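Séance 4 — Le papier kraft et l'emballage alimentaire : notes de cours

Bon, on reprend là où je vous avais lâchés la dernière fois, c'est-à-dire à la sortie du digesteur, avec une pâte brune et plutôt malodorante (ceux qui ont grandi près d'une papeterie me comprennent).

Rappel express : le procédé kraft cuit les copeaux dans une liqueur de soude et de sulfure de sodium. On dissout la lignine, on garde des fibres longues, et ce sont elles qui donnent la résistance à la déchirure. J'insiste lourdement, parce qu'à l'examen de juin je lis chaque année que c'est la couleur brune qui rend le papier solide. Non ! La couleur vient de la lignine résiduelle, et un kraft blanchi reste un kraft.

Le grammage, maintenant. C'est la masse d'un mètre carré de papier, exprimée en g/m². Une feuille mince à 40 g/m² convient pour emballer un sandwich, mais pour un sac à poignées on monte nettement. À 300 g/m², on est déjà dans le carton. Petit calcul à refaire chez vous : combien pèsent 500 sacs si chacun consomme 20 dm² de papier à 40 g/m² ? Réponse : 0,2 m² par sac, donc 8 g, donc 4 kg le lot. Si vous trouvez 400 kg, vous avez mal converti vos décimètres carrés, c'est le grand classique.

Venons-en aux poignées, mon sujet préféré (oui, je sais). Trois familles : la poignée plate collée, la poignée torsadée en papier et le cordon. La torsadée est une bande de papier enroulée sur elle-même, puis collée sous une pièce de renfort. Le point faible est presque toujours le collage, rarement la torsade. 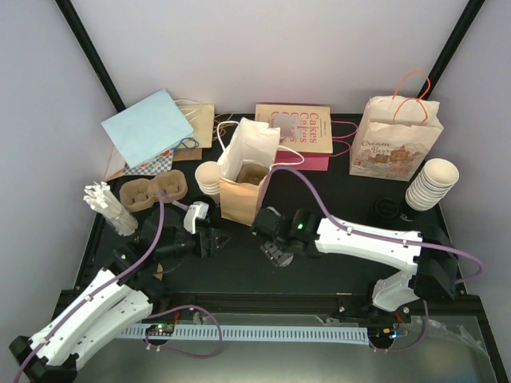 Côté recyclage, tout dépend de ce qu'on a ajouté au papier. Un sac brut repart en pâte sans difficulté. Avec un film plastique, une enduction ou beaucoup de graisse, ça se complique, et le centre de tri peut très bien refuser le lot. Les encres posent moins de problèmes, on les enlève en partie par flottation — on verra les cellules de désencrage à la prochaine séance.

Pour le TD, prenez l'étude de cas Ploltholm et répondez aux deux premières parties seulement. La troisième suppose le chapitre sur les adhésifs, qu'on n'a pas encore fait. Et apportez une calculatrice, s'il vous plaît, le téléphone reste dans le sac.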